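Notes for my talk, Feb 22, 2018
Moving a small library: what we learned in Tirkimden

Greet the audience. Thank Brenda Hebden for the invitation. Speak slowly!

Start with the number. We had 3,000 books and two months. The old building was sold in November and the new rooms were on the third floor, without elevator.

First mistake: we packed by size of the book. It looked nice, but the order of the shelves was lost, and Orest Skoryk needed 33 evenings to bring it back.

Pause here, let them laugh if they want.

Second point, labels. Write the shelf number on two sides of every box, never on the lid. When boxes are stacked, the lid is hidden. 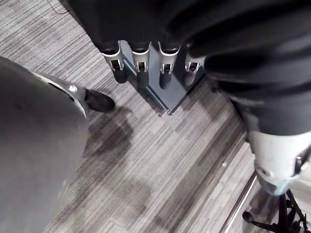

Third point, the readers. We let each family keep ten books at home during the move. Beverley Ackroyd made the list by hand. All except three came back, and one of these came later by mail from Vevby.

Ask: who in the room has a move planned? Take questions. If there is time, tell about the map cabinet.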